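Ticket: gripper drops or crushes soft items after wrist unit swap
Site: Protthorpe test room
Equipment: Giteo arm, two-finger gripper, wrist camera
Opened: December 5, 2021
Priority: raised from normal to high after the second stop
Status: closed, one follow-up open

Reported problem

Since the wrist unit was replaced, the gripper closes too hard on cloth and not hard enough on small solid items. Two towels have come back with pulled threads. A small block was dropped twice from above table height. On the second drop the arm went into protective stop with a force limit message and would not clear from the pendant. It needed a full power cycle.

Checks done on site before opening the ticket

Fingers cleaned and screws checked. Cable at the wrist reseated. Same result on the Durska power supply and on the older one, so we don't think it is power. Emergency stop tested and working. Nobody was inside the marked area at either stop.

First reply from support

Please send the controller log for the last 30 cycles and the value shown for finger force scale. Leave the arm in reduced speed until we answer. Do not raise the force limit to get rid of the message.

Site reply

Log attached. Finger force scale reads 85. The sheet from the March service says it should be 6 for these fingers. We have not changed it. Work is going on at reduced speed with cloth and small items on the padded surface, and no one reaches in while the arm is powered.

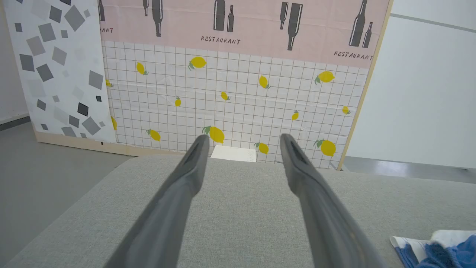
Can the force scale be corrected from the pendant, or does the controller have to be reflashed?

The pendant is enough. Log in at service level, open the tool page, enter the value from the service sheet and save it to the tool, then restart the controller so the wrist unit picks it up.

Support notes

The log shows the replacement wrist unit started with its factory tool table. That table is meant for the heavy fingers, which explains the hard close on cloth. The drops are a second fault. The unit was reporting "grip confirmed" on motor current alone and the finger position check was off, so the arm began its lift before the fingers had settled on the block. Delay before lift was set to 0 and should be 600 ms.

Steps given to site:
1. Set finger force scale to 6.
2. Turn finger position check back on.
3. Set delay before lift to 600 ms.
4. Restart the controller and run the open/close test with nothing between the fingers.
5. Run 30 cycles at reduced speed, half on cloth and half on solid items.

Site reply

Steps 1 to 4 done. The first try at step 1 did not hold — the value went back to 85 after restart. Saving to the tool instead of to the program fixed it. Step 5 finished with no drops and no stop. One towel slipped on the lift but was not damaged.

Resolution

Wrong tool table on the replacement wrist unit. Values corrected, back to normal speed.

Follow-up: Abdel Hamid service desk to add the tool table check to the wrist swap sheet. Not done at time of closing.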